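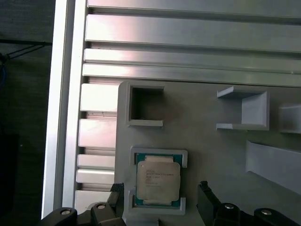 Skeltwood Painted Figures List: README

v2 of the list. Hurried write up, will tidy when I get a free evening.

What it is

One spreadsheet, 1,469 rows, one row per figure. Everything painted for the Skeltwood campaign and the Caltley home guard project. 28mm only. The 15mm stuff is in boxes and not in here. Vehicles and guns not in here either, only the crews.

Kept by Crescencio Magaña. Mistakes are mine.

Files

figures.csv - the main list
paints.csv - paint recipes, matched to figures by recipe number
bases.txt - notes on basing, read this before you email me on flock colors

Columns in figures.csv

id - number on the underside of the base, in pencil. Faded on the older ones
unit - as named in the campaign, not the historical name
pose - standing, kneeling, advancing, firing, command, casualty
sculpt_source - maker if I know it. "unk" if bought secondhand
head_swap - y or n
recipe - see paints.csv
finished - month and year. Blank for anything before I started writing it down
box - storage box, 1 to 21
condition - good, chipped, needs rebase

Stuff to know

Bayonets are a mess. "chipped" mostly means a bent or missing bayonet, but I used it for paint chips too early on. Can't tell them apart now without opening every box.

Recipe 13 got changed halfway through. Old version used a brown wash over the gray coats, new one is a black wash thinned way down. Both are still logged as 13. If the coat looks warm its the old one.

Sowerby rifles are listed twice in v1. Fixed here. If you merged v1 into your own list, delete those rows first then pull this one in.

Sendura militia: pose column is guesswork for the back rank. They're glued to movement trays and I wasn't going to pry them off.

Officers on foot count as command. Officers on horseback are also command, horse doesn't get its own row. Drummers are command. Standard bearers too. Dogs and mules get no row at all, sorry.

Paint names are as printed on the bottle when I bought it. Some have been renamed or dropped. I don't have a conversion chart, please dont ask.

Opening it

Comma separated, plain text. Some spreadsheets turn the id column into dates for the ones with a dash in them (4-12 and so on). Import that column as text.

Changes

v2, Friday, July 21, 2023 - Sowerby duplicates out, condition column added, box numbers redone after the move to the new shelves
v1, January - first list, no recipes

To do

split chipped into paint and metal
real dates for the Caltley command stands
rebase box 9

Use it however you like, copy the layout for your own collection, no need to ask. If you find a row thats wrong send me the id and what it should say.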